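Masking the fingers, again

I spent most of October on the part of our perception code that I had promised myself I would never open again: the step that works out which pixels belong to the gripper and which belong to whatever the gripper is holding.

Some background for anyone who found this through the depth calibration post. Our pipeline takes video from a hand-held gripper, estimates where the tool was at each moment, estimates how far open the fingers were, and hands both to the people training the policy. In between sits a segmentation stage called Onon. Onon's job is small. It labels each pixel as finger, held object or everything else. Three classes, one image in, one label map out.

The trouble is that everything downstream trusts it. The pose estimator throws away finger pixels and held-object pixels before it looks for features, because those move with the camera and would tell it that the tool is standing still. If Onon calls a held object "everything else", the pose estimator picks up a lot of nice sharp corners that never move, and the trajectory comes out too short. I had a clip where the tool went from one side of a kitchen to the other and the estimate said it had moved the width of a hand.

The old way

The first version used a fixed mask. The camera is bolted to the tool, so the fingers only ever appear in one part of the image, and their position depends on one number, the opening. I drew masks by hand at six openings and interpolated between them. It ran in no time at all and it worked on the bench.

It stopped working for dull reasons. The finger brackets flex when you squeeze something stiff. The pads wear and get replaced, and a new pad sits a little proud of where the old one was. Two tools built from the same drawings don't have the camera at quite the same angle. Each of those moves the edge of the mask by a few pixels, and the edge is exactly where the held object is.

The fixed mask also has no idea what to do with the triangular cutouts in the brackets. You can see the room through them. I had filled them in as finger, which was lazy and mostly harmless until somebody recorded in front of a busy wallpaper and we lost the only good background texture in the shot.

The less old way

The second version was a small network trained on hand-labeled images. Asger Østergaard did the labeling setup and I did the training. We labeled 1000 images, which took a lot longer than either of us had put in the plan. Cutouts were labeled as background this time.

Finger pixels got very good. I have nothing interesting to say about them. Black plastic against nearly anything is an easy problem, and screw heads and other shiny bits came along for free once there were enough of them in the training set.

Held object is a different sort of class. It isn't a kind of thing. A cup on the table is background and the same cup in the fingers is held. The network has to work out contact from one picture, and what it learned was closer to "big blob near the fingers". Put the open gripper over a plate without touching it and the plate lit up as held. Pick up something long, like a spatula, and the half near the pads was held while the other half was background.

I tried the obvious thing and fed it the opening as an extra input. That helped with the empty gripper case, because fully open usually means not holding anything. It made wide objects worse for the same reason.

What I did this time

I stopped asking a single image to decide. Onon now runs in two passes.

The first pass is the old network with the held class removed. It finds fingers and nothing else. I kept the weights and just retrained the last layer, which took an evening.

The second pass looks at a short window of frames. It tracks points everywhere outside the fingers and asks, for each point, whether its motion agrees with the room or agrees with the tool. If the tool is moving and a point is staying put in the image, the point is attached to the tool. Points attached to the tool get grown into regions using an off-the-shelf segmenter, and those regions are the held object.

There's a circular bit in there, since I need to know how the room is moving to do the test, and the whole reason for the masks is so the pose estimator can work out how the room is moving. I got around it with the inertial sensor. Over a short window it's good enough to say which of two clusters of points is the room. I only use it to pick the cluster. After that the pose estimator does its normal work with the points it's been given, and I run the split a second time with the better pose.

Three things I got wrong on the way:

I used a fixed window length. When the tool is nearly still, every point agrees with both stories, and the split is noise. Now the window grows until there's been enough motion to tell the clusters apart, up to a limit. Past the limit it carries the last labels forward and sets a flag.

I assumed held things were rigid. A folded towel isn't. The part between the pads moves with the tool and the part that hangs down swings around. For now anything connected to a held region that agrees with neither cluster is labeled "unsure", and the pose estimator ignores it. Throwing away a few good pixels costs very little compared with keeping bad ones.

I forgot shadows. The tool's shadow on a table moves with the tool, near enough, and its edge gives the tracker plenty to hold on to. I got held objects shaped like the gripper. The fix is ugly – a brightness ratio test on the tracked patches – and I expect to be back in there before long.

How it does

I ran old and new over the test set, which is 134 clips that neither version was trained or tuned on. A clip passes if the recovered path closes properly when the tool comes back to its starting mark. The old one passed 86. I'm not going to put up a figure for the new one yet. Ragnheiður Eskildsen pointed out that I'd looked at a few of the failures while I was fixing the shadow thing, and she's right that it spoils the comparison. We're recording a fresh set. It's better by enough that I switched it on for everyone, anyway.

It's slower. The old network kept up with the video and this one doesn't, so it runs as a batch job on Kivcombe overnight. We don't need it live for training. If we ever want it on the robot we'll need something else, probably a network trained on the output of this one, which would bring us back to the one-image setup with a far bigger pile of labels behind it. I'm fine with that.

For the tooling people: labels are now written next to the clip in place of the cache, with the version of Onon in the header. The viewer shows unsure regions with hatching. If you have scripts that expect exactly three label values they will break. Mine did.
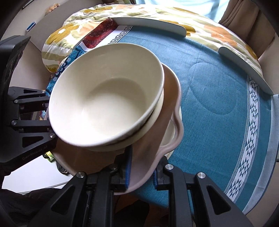 The next job is letting "held" mean more than one object. The two-pass split gives me one region that moves with the tool, and for the pose estimator that's all I need. The policy people want to know what's in it. Stacks are the hard case, because nothing inside a well-held stack moves relative to anything else, so motion tells you nothing and you're back to edges in a still image. Take the dishes over the teal tablecloth: the top bowl is easy, the second bowl is only a thin band of rim in much the same cream color, and the white dish over on the right is a sliver. The blue pads are on the scalloped pink plate at the bottom of the pile, so if you ask "what is the gripper touching" the right answer is the plate, and the biggest clean region in the stack is a bowl. My current idea is to store contact and support separately, with the touched object as the root and everything riding on it hung underneath as children, and to allow a child to be marked as seen but not identified. I've got the file format half written. The code that would fill it in doesn't exist yet.

Last updated: October

Comments

pelle_k
How long does the window get in practice before you hit the limit? We do something similar with a head-mounted camera and people stand still far more than I expected.

 (author)
Depends on the operator. Careful people hit it all the time, usually right before a grasp. Carrying labels forward is mostly OK there since nothing is held yet and the previous answer was "nothing".

Dorrit
For shadows, did you try checking whether the patch deforms when it crosses a table edge? A shadow bends over the edge and a held thing won't.

 (author)
No, and I like that a lot more than the brightness ratio. Most of our shadows stay in the middle of the table so I don't know how often it would fire. Will try it on the bad clips.

rsw
The three label values change broke my script too. Would have been good to hear before the overnight run.

Recent posts

Depth calibration with a cereal box
Reading the Hämäläinen encoder without dropping samples
Why the clip viewer now opens on the last frame
Notes from a week at Vuvville
Two clocks, one log file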